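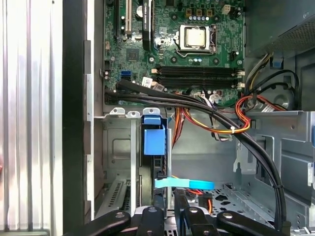
What is the first thing to learn about a desktop computer before repairing it?
Learn which parts come out by hand, which need a tool, and which should be left alone until the machine has been unplugged.

CHAPTER 7
Inside the Case: Boards, Sockets and Cables

By the Nyberg Workshop Series editors
June

Most books on computer repair start with a list of parts and what each one "does." The processor is the brain, the memory is the desk, the drive is the filing cabinet. You have probably met these comparisons before, and we doubt they ever helped anyone fix a computer. A brain can't be lifted out of its socket by moving a lever. A desk doesn't stop the whole office from opening when it is pushed in a little crooked.

This chapter takes a duller route. We look at how the parts are held in place and how they are joined together, and we leave what they do for Chapter 8. A beginner with a screwdriver needs the first kind of knowledge long before the second.

7.1 Laying the case down

Unplug the power cord and take off the side panel. Lay the tower on its side with the open part facing up. Some guides will tell you to work with the case standing. It can be done, and dropped screws will then fall into the lowest and least friendly corner.

Before you touch anything, find the large green, black or blue board. This is the motherboard, and nearly every cable in the case either ends there or passes over it. Find the processor socket next. On many older machines it has a metal lever along one side. Leave the lever alone. Beginners like to open it to see what is underneath, and the usual result is a bent contact.

Memory slots are long and narrow, with a latch at one end or both. A slot with nothing in it looks much like a slot that ought to have nothing in it, so don't assume that a machine on your bench is complete. Used computers are often sold without their memory, and the seller's ad may be silent on the point. Check the slots yourself.

7.2 Cables, and what the colors are worth

You will hear that the wires inside a computer are color-coded. This is partly true. In a standard desktop power supply, yellow carries 12 volts, red carries 5, orange carries 3.3, and black is ground. These colors are a convention, and a maker is free to break it. Several large makers have. Treat the color as a good guess and the shape of the connector as better evidence.

Data cables deserve even less trust. A SATA cable may be red, blue, black or yellow, and the color tells you nothing about its speed or quality. Flavon, whose cables we use in our own classes, sells the same one in 3 colors at the same price. Students still ask which is the fast one.
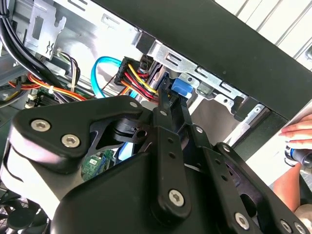

Figure 7.1. Blue SATA data cable and power wiring inside a sheet metal desktop case.

Cable ties are another matter on which advice tends to be too confident. A tidy bundle looks good, and we have nothing against it. But the claim that loose cables will cook a home computer is repeated far more often than it is tested. Keep wires out of the fan blades and away from sharp metal edges. Past that, tie them so that you can still reach the connectors — and don't cut a factory tie unless you need the slack.

7.3 Pulling a connector

Hold the plastic body of the plug, never the wires. Look for a clip and press it before you pull. If the plug won't move, stop and look again, as there may be a second clip on the far side. The wide power plug on the motherboard is the worst of them. It can take a firm grip and a slight rocking motion, and the board may flex a little as it comes free. Support the board's edge with your other hand if you can reach it.

Photograph each connection first. Nusetell and other firms sell printed cable labels in packs of 50, and they work, but so does masking tape.

7.4 A word on special tools

Kits for beginners often hold 22 pieces or more. The Surkura kit in our workshop has been open for over 3 years, and most of its bits have never left the tray. A medium Phillips screwdriver will open most desktop cases and free most drives. Buy the rest when a screw defeats you.

Before you go on

Open a computer that you can afford to break. Trace one power cable from the supply to its far end, then do the same with one data cable. Write down every clip, latch and screw you would have to release to take out the drive. Do not take it out yet.

14 shares | 6 comments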